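September 21, 2023

Got in before eight and reran the wrist camera episodes from last night. Same result. The policy drives into the corner, opens the gripper and stays there until the timeout. The log has the gripper command pinned at open for the rest of the episode, so the controller is doing what it is told. The trouble is upstream.

I spent the morning on the observation code. Padska randomizes the wall textures on every reset, and I suspected the encoder was locking onto them. Froze the seed on the cracked red stone and the dark blue wall and dumped the wrist view from one of the bad episodes.
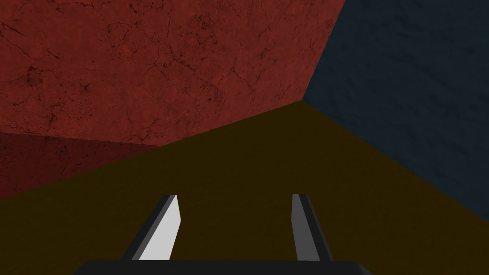
Margit Lunde thinks the textures are a side issue and I should be looking at the reset. In her version the arm starts outside the range it was trained on, the first action is already bad, and everything after that is the network guessing. She wants joint positions printed at step zero before anyone touches the encoder again. Fair enough. I should have done that first.

Printed them. Joint 2 starts at the wrong angle in every bad episode. The Zoko config and the Iveo config both set a home pose and whichever loads second wins. On my machine that is Zoko. On the Moynihan server it is Iveo, and that is where all the training data came from. So I have been evaluating from a pose the policy never saw.

Took the home pose out of the Zoko file and added an assert at reset. Ate lunch at my desk. Then I stepped through another of the old episodes to see what the planner had to work with once the arm was in the corner. No object in view, only floor and walls, and the planner still returned a grasp target.
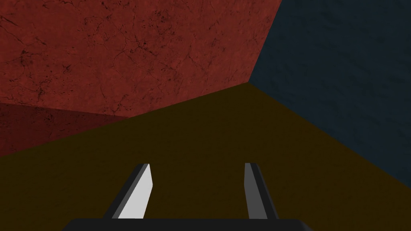 Can the planner refuse to return a target? Only if the confidence threshold is set, and ours has been left at zero since the first version.

Set it to a small value for now and wrote a ticket to tune it properly. With no target the arm should go back to home and look again. Catríona Phelan has a search routine on her branch that might do this better, but it needs a rebase.

Started the full evaluation at 4:40, seed 2688, 11 workers. Two of them died right away on a memory error, restarted those. Left it running. Need to ask about disk space tomorrow.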